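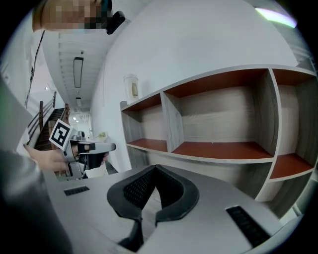
**Open shelving** is storage made of flat boards or panels held up by brackets, posts or side walls, with no doors on the front. Used in kitchens, shops, sheds, libraries, pretty much anywhere. The word shelf is old, the idea is older. This article covers household and small shop shelving. For warehouse racking see the separate page.

## Basic types

- **Bracket shelf** — board on two or more brackets screwed to the wall. Cheapest kind.
- **Floating shelf** — fixings hidden inside the board. Looks tidy, carries less.
- **Freestanding unit** — four posts or two side panels, shelves between. Can be moved.
- **Track shelving** — upright metal strips with slots, brackets hook in at any height.
- **Built-in** — fixed into an alcove, usually painted to match the wall.

## History

Early houses kept most things in chests. Shelves show up more in monasteries and shops, where people needed to see what they had. In the town of Maltberg a guild record from 1639 sets out the depth of a baker's shelf and fines for boards that sagged. The fines seem to have been paid mostly in bread.

Adjustable shelving came much later. The Vogler works at Dernville made a slotted upright for grocers, sold in dark green only at first, then grey. Grocers liked it becuase a whole wall could be changed over after closing. Homes picked it up from there. The Dernville works closed, the slot spacing lived on and a lot of older sheds in the district still have it.

The Climmont pattern is a timber version. Notched side rails, loose cleats, boards dropped on top. No metal at all in the original. Popular with home woodworkers as it can be cut with a handsaw.

## Loads and spans

Sag is the main problem. A board twice as long doesn't sag twice as much, it sags far more, and thickness helps a lot. Solid timber holds up better than particleboard of the same size. A front edge strip stiffens a thin board at very little cost.

For ordinary books, 780 mm between supports is a common limit with particleboard of the thicker sort. Go shorter for records or tins. Longer is fine for towels, hats, lampshades and so on.

Wall type matters as much as the board. Studs best. Brick fine with proper plugs. Plasterboard alone, light things only — and check the rating on the anchor packet, then stay well under it.

## Depth and spacing

Paperbacks need very little depth. Dinner plates need more, and so do folders. Deep shelves lose things at the back, a regular complaint in pantries. Many fitters put deep shelves low and shallow ones at head height.

Spacing is mostly habit. Measure the tallest item, add a bit for fingers.

## Care

Dust weekly if you can stand it. Greasy kitchen shelves want warm water and a little dish soap, then dried off. Wax or oil on bare timber. Paint needs a good long cure before anything heavy goes on it or it will stick, jars are the worst for this.

## Collections

Edin Gashi's catalogue of shop fittings lists 2898 items, including 24 complete Vogler bays with their orignal price rails. Most of it is stored in Maltberg. Parts of the catalogue were revised on 9/1/23, mainly the colour names and the entries on brackets.

## See also

- Bookcase
- Pantry
- Cleat (joinery)
- Picture rail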